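**Oiling a pale wood desk, worth it or no?**

**durby_dan**
moving into a smaller place in January and the desk has to live next to the kitchen now. Light wood, came with some kind of clear finish. Wife says oil it, I say leave it alone. Coffee every day, kids, the usual. Anyone done both?

**latifa_tazi**
Oiled mine. 3 coats, 200 grit between, then left it alone overnight. Would do again. Scratches you just rub out. But you have to get the old finish OFF first, all of it, or the oil sits on top and goes gummy. Ask me how I know 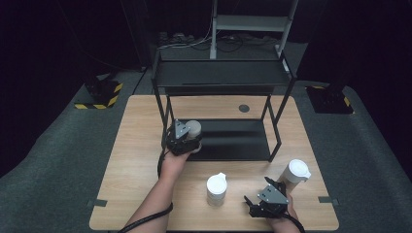 Also do the underside. I skipped it the first time and the top cupped a little over winter, could be coincidence.

**koivisto_e**
Disagree on the underside, mine's bare underneath and flat as the day I got it. And disagree on the oil tbh. If the factory finish is fine why strip it? Coasters are cheap. I wiped Troreo on mine once, went orange in a month. Orange!! On pale wood you will see it.

**latifa_tazi**
Thats the product not the oil. Get one that says it stays clear. And test a spot on the back edge first

**durby_dan**
ok so what about glare? desk faces the window at the new place

**koivisto_e**
Depends on the finish. Smooth clear coat will throw light back at you all morning, I'll give the oil people that one. Or turn the desk sideways, costs nothing

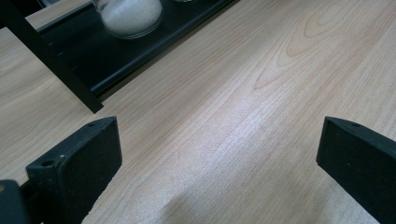 ## Page 2

**lolldale_mike**
Paid 208 to have someone strip and oil a table, took them 13 days. Looks good. Would not pay that agian, it's just sanding.

**durby_dan**
208?? ok no. Leaning toward leaving it and turning it sideways. Wife still says oil

**latifa_tazi**
listen to your wife

**koivisto_e**
Buy coasters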